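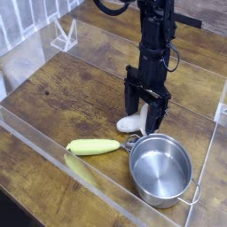 I spent two days at Kaluneck in October following one cracked galley latch, and I loved every minute of it (my editor had asked for something about engines, sorry!).

The latch came in on a tired regional turboprop, written up by a cabin crew member in handwriting that took three of us to read. Torquil Purves, the lead on nights, squinted at the page and went off to the stores counter. They had 60 latches on the shelf, all left-handed. He needed a right.

So the hunt began. Hepburn had one but no release certificate to go with it, so it may as well have been a doorstop. Britgate had one with lovely paperwork, 12 hours away by van. Torquil ordered it, deferred the defect, taped the locker shut with a placard and sent the airplane out on time — minus one coffee cart, which the crew took rather badly.

I'd always pictured line maintenance as wrenches and grease. There's plenty of that, but Torquil reckons half his shift goes on part numbers and phone calls. He keeps a notebook of who stocks what, and I tried hard to get a look at it. No chance!

The latch arrived the next night in a box big enough for a microwave. Fitting it took him less time than opening the box.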